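Iralier's lead designer on the stamina change, the refund and the rooster

29/03/2019

The lead designer of Iralier has a mug on the desk that says "Working as intended." It was a gift from the community team, and it has been turned to face the wall since the patch notes went up.

Those notes, for anyone who spent the week outdoors, announced that the mobile monster-raiser will cut its daily stamina cap from 285 points to 143 when the April season begins. Players took it the way players take things. The forum thread was locked, reopened, moved, and locked again in a place where fewer people would see that it was locked.

"I read all of it," the designer says, over a video call that drops twice before we get past hello. "I read it on my phone in the bath, which I don't recommend. You can't throw a phone in the bath. Well, you can."

The studio, Omow, asked that staff not be named, and given the contents of that thread it's hard to argue. What they did offer was an hour, a promise to answer everything, and then an answer to most things.

So why halve the cap, near enough?

"Because people were logging in, burning 285 points on the Dusside raids, and going to work angry," the designer says. "We looked at how sessions ended, and they ended badly. Folks weren't stopping when they'd had fun, they were stopping when the bar was empty. A smaller bar with better rewards gets you out the door sooner."

I point out that a smaller bar could also get you into the shop sooner, where a refill costs real money.

There is a pause. "Sure. I know how it looks. If I were a player I'd say exactly that, probably with more capital letters." The refill price will drop along with the cap, the designer adds, and the free refill will come back every 24 hours instead of once a week. That last part was in the patch notes too, in the second-to-last paragraph, below an item about hat physics.

"The hat physics should have gone lower," the designer concedes. "The hats were my call. I was proud of the hats."

The other sore point is Menon, the ghost-type rooster that came with the winter pass and has sat on top of every serious team ever since. From April its opening move will take 2 turns to charge. Some players paid for that pass mainly for the bird, and a good number of them would now like to give the bird back.

"We talked about refunds for a long time," the designer says. "Longer than we talked about the rooster, and we talked about the rooster a lot." Where they landed was a trade-in: hand Menon over during the first week of the season and you get the full value in pass tokens. The tokens can't be turned back into cash. I ask whether anyone in the building thinks that counts as a refund.

"We don't call it a refund."

The forum does, in quotation marks.

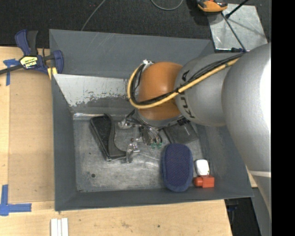

To be fair to Omow, the trade-in is more than it offered two seasons ago, when a popular turtle was cut down to nothing overnight and owners received an in-game umbrella. The designer still has the umbrella equipped. "Penance," they say, and then, after some thought, "It also has a pretty good defense bonus."

We get on to Dusside, the swamp region where most of the raids take place and where, by wide agreement, the game's worst bug lives. Your party walks into the reeds and comes out one monster short. It has been there since launch. The designer rubs their face at the mention of it.

"We've fixed it three times. I'm not going to say it's fixed. I'm going to say that in April there will be new code near the reeds."

Will the missing monsters come back?

"If you write to support, yes. If you wait for them to walk out on their own, I admire you."

Before we hang up, I ask whether the cap could still go back up if the season starts as badly as the thread suggests. The designer says it's a number in a file and numbers in files can be changed, and that the team will look at it after the first raid weekend. Then the call drops again — their end, this time — and a message comes through a minute later asking me to please mention the hats.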